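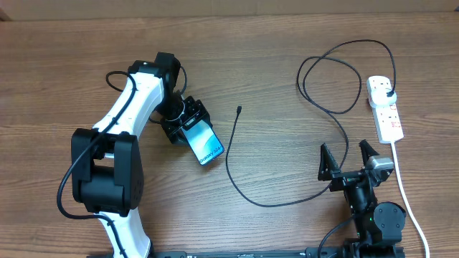 Tick season runs later than you'd think, and I picked three off the dog after one walk at Oldale in September. Benedito Frota, who runs our Lyme talks, says to check behind the knees first. I do it at home now, with everything tipped out on a wooden tabletop in that same warm brown - a dreadful colour for spotting ticks, so put a white towel down!

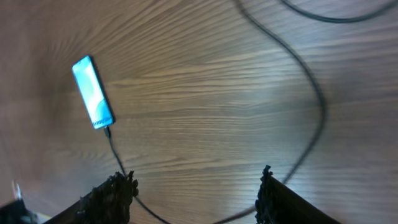
Then save the tick in a sealed bag and write down where you'd been walking.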